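How to Sort Things Without Losing Your Mind
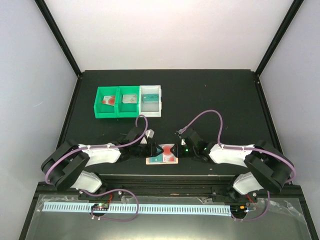
Issue 41, page 20

Sorting is what grown-ups mean when they say "tidy up". They rarely explain how it works, possibly in the hope that you were born knowing. You weren't. Neither were they, as you can see from the drawer where they keep batteries, string and the takeaway menu from a restaurant that shut.

What is sorting?

Sorting means putting things into groups. Say you have a heap of cards: library cards, birthday cards, a card that gets you into the swimming pool and a card for a shop you went to once. In a heap, they are all just "cards". To find the swimming one you have to look at every single card until it turns up, and it will be at the bottom.

Now give each kind its own bin. Look at the three open ones at the top of this page. Two are green and one is white, and each has a card in it. The white bin has the teal card, with big dark letters that look like VIP. VIP is short for Very Important Person. Having the card does not make you one, but you may feel taller.

Picking your rule

Every sorter needs a rule. You could sort by colour, by size, or by what a thing is for. All of these work. What doesn't work is using two at once.

Ayman Belkadi, who wrote in from Kurian, tried to sort his trading cards by colour AND by how much he liked them. He had 451 cards. By teatime he had a pile called "blue but boring", a pile called "red, quite good" and a pile called "other", which held 295 of them. If most of your things are in "other", your rule needs another think.

Why bins and not piles?

Piles are fine until somebody opens a door, or sits down, or owns a cat. A bin has sides. Things put in it tend to stay in it. It should be open at the top, so you can see what's inside without taking off a lid, and shallow enough that nothing sinks out of sight for years.

Colours help too. If green means "cards to keep" today, it should mean "cards to keep" tomorrow. Changing it halfway through is a very good way to annoy a sister.

Try it yourself

You will need three tubs or boxes (empty ones, please, not the one with the margarine in) and a heap of small flat things. Old cards, bus tickets and stickers are all good.

1. Tip out the heap.
2. Choose one rule and say it out loud.
3. Put the tubs in a row where you can reach them.
4. Pick up one thing at a time. Decide. Put it in.
5. If you can't decide, put it to one side and carry on. It will still be there, sadly.

When the heap has gone, ask someone else to guess your rule just by looking in the tubs. If they get it, you are a sorter. If they say "is it rubbish, rubbish and more rubbish?", ask someone politer.

Word box
Category: a group of things that are alike in some way.
Miscellaneous: a long word for "other".

Next issue: why socks come in pairs, and why yours don't.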